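4.3 Grip loss on dark objects

The sorting task gave the lowest success rate of the four kitchen tasks. The arm must pick a named piece of fruit out of a bowl, lift it clear of the rim and set it down on the worktop. Of the 41 trials run at the Janby site, 18 ended in a fault. We treat two trials that were stopped by hand as faults, in line with Section 3.2.

Faults were sorted by Phelan and Costello, working separately from the joint logs and the wrist video. They differed on one trial, which was settled after a second viewing. In 7 of the 18 cases the controller reported a closed and stable grip while the measured finger force was falling. The arm then began its lift on the strength of the earlier reading. We call this a stale grip fault. The remaining cases were planning timeouts or contact with the bowl rim, and are covered in Section 4.4.

Stale grip faults were found only when the target was the black banana. The yellow bananas lying beside it were picked from the same bowl, with the same approach path, and gave none. Figure 6 shows the fingers on either side of the black banana, as seen from the wrist camera. 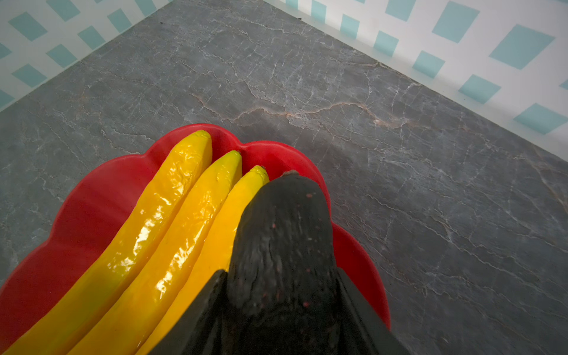

Figure 6. Wrist view during the sorting task, target between the fingers.

Why did the controller not stop the arm when the force fell? The stop rule reads the filtered force signal, and the filter was set with a window of 2000 ms, longer than the whole closing and lifting movement.

The window had been carried over from the Dodmont trials, where the arm moved at a much lower speed and a slow filter did no harm. It was not listed among the settings to be checked when the speed limit was raised. The depth estimate made matters worse. On the dark, matte skin the sensor returned few valid points, so the fingers were often sent to a width slightly greater than that of the fruit, and the first contact was weak.

Shortening the window brings the stop rule back into use but also raises the number of false stops, as Ó Dálaigh found with a similar gripper. We therefore kept the filter for logging and passed the raw force to the stop rule, with a separate limit on its rate of change. The depth error was left as it was, so that the effect of the first change could be measured alone. Results with the revised rule are given in Section 5.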